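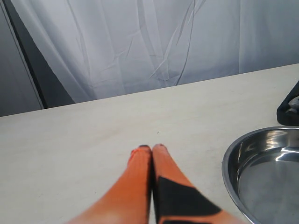

The off-white top of the Stostelik table, with its matte finish.

Brustell is a small workshop behind the old bus depot in Pradgate, and it has made tables for 14 years. The owner, who asked me to write about the tables and to leave her name out, received me at eight in the morning, when the machines of the neighbours were still quiet. We had tea on two packing boxes.

My first question was why almost all of her tables are so pale. She has heard it many times.

"In the beginning I made dark tables," she told me. "They were beautiful in the shop. Then people took them home and telephoned me about dust. On a dark table you see every finger. On a light table you see the crumbs, but crumbs you can remove in one second."

The Stostelik is the model which sells best. Its colour is between white and a very light grey, and customers often ask for the exact name of it. It has only a number, 1208, from the list on which she writes down her mixtures. I asked if this means that there were 1207 mixtures before it. She laughed at me. "No, no. It was the twelfth paint book, page eight. I should have a better system."

When one looks at the top from near, the colour is not completely even. There are slight clouds in it, and I asked if a customer has ever complained. "One man sent his table back for this. I sent him a second one and it had the same clouds, of course, so he kept it. A perfectly even surface looks to me like a fridge door. And when you put a hot plate on it by mistake, on an even surface you will look at that mark for the rest of your life."

The matte finish was a longer story. For the first years the tops were glossy, and a school in Dursun bought a number of them for its drawing room. The teachers wrote to her in September, after the first week of lessons. The windows of that room are on the south side, and the pupils had the sun in their eyes from below. She took all the tops back and sanded them by hand.

"It cost me a month. I was angry with the sun, with the school, with everybody. But I learned it. Now each top gets 3 thin coats and I rub it between them. The last coat has to rest for 30 hours before I touch it. If somebody wants it faster, they must go to another workshop."

And how should the owner of such a table clean it? Here she became quite strict. A soft cloth, warm water and a little washing-up soap are enough, and then a second cloth, dry. She does not like sprays, and she does not like the rough side of the sponge. Small dark specks she takes off with her fingernail before she wipes. "If you wipe first, you pull it over the whole table, and if it is a grain of sand you have made a scratch. First look, then wipe."

I wanted to know what is next. She is thinking of a smaller Stostelik for kitchens where the table must stand against the wall, with one long side left straight and the other corners rounded. The drawing hangs beside the door, already with a tea stain on it. She does not yet know the price.

Before I left, I asked what kind of table she has at home. "A dark one," she said. "It was my grandmother's. I clean it every day."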